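Gallery: The Wurkus Two-Arm Tabletop Kit, on Trial
Text and captions by Lumturie Mujić

Wurkus sells this as a kit for small shops that want two arms sharing one bench. You get the parts, the software and a year of what the brochure calls guided support. The sales page promises that it will sort, fetch and hand over small items "the way a good helper would." I have worked with good helpers. I asked Gillance, who handle the sales, for a loan, and they gave us 13 working days with it in the Londura workshop.

Most product galleries give you the arms in a spotlight with nothing to pick up. I wanted them with ordinary stuff in reach, so the entries on this page go by what the kit is supposed to do at each stage. Some are only notes. Click through for the longer write-up, which has the pricing tables and the emails.

1. Setup
The box says an afternoon. It took us two days, and most of the second went on getting the left arm to agree with the right one about where the middle of the table was. The printed guide skips a page of the calibration section. The online version has it, under a different heading.

2. Single-arm pickup
Fine on anything chunky. One arm, one object, plenty of room, and I have no complaint beyond the speed. You could do it faster by hand and so could your kid. Wurkus would answer that the arm doesn't get bored, and I'll give them that, but somebody still has to load the tray.

3. Both arms over one tray
The selling point, and the reason the kit costs what it does. Tape lying flat, a wooden roll at a slant beside it, and the two grippers nearly touching above the yellow tray. There isn't much air between them. The brochure talks about "shared space awareness," and I'd like that phrase spelled out in the contract before I paid for it. Look at the purple cables too, looping around both arms. For this money I expected them to be tucked away. 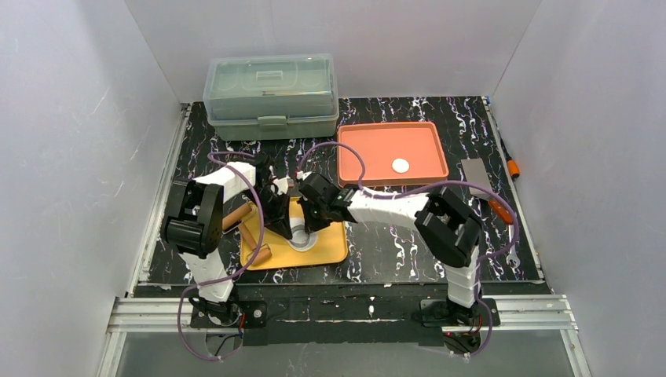

4. Tray-to-tray transfer
We set a run of 91 transfers on a Friday and logged every one. The arms dropped or missed 8. Gillance thought that was a good score. It might be, for a demo. If I had to walk over to the bench that many times in a shift I'd want to know what I was saving. The misses came in clumps, too, which bothered me more than the total did.

5. Handover from one gripper to the other
In the promotional video this looks like a relay race. On our bench it looked like two people trying to be polite in a doorway. It got better once we slowed everything down, and the slow setting is buried three menus deep. I would make it the default.

6. Grippers
Solid enough, with a decent bite on round stock. Thin, flat things are another matter. The spare finger pads are sold separately, and the order form lists them only in packs. Ask for the price before you sign anything, because I had to ask twice.

7. Software
Clean screens, big buttons, and an error message that reads "Motion not completed" for every problem we managed to cause. Ó Gríofa, the firm that wrote the control program, told us more detailed messages are planned for July. I've heard that sort of thing before from other vendors. We'll check again when the update is out.

8. Support
Quick replies in the morning, very little after lunch. The person on the other end knew the product well and didn't read from a script, and that was the best part of the whole trial.

Would I buy it?
For teaching, maybe. A school or a training room could get real use out of it, and the slow pace wouldn't hurt there. For a shop that has to earn its bench space, I'd wait for the next version and ask for a longer loan. Gillance say trial terms can be discussed. Get the return shipping in writing, as ours came as a separate bill.

Readers who have run the kit for longer than we did are welcome to send their logs. Full logs, please, including the bad days.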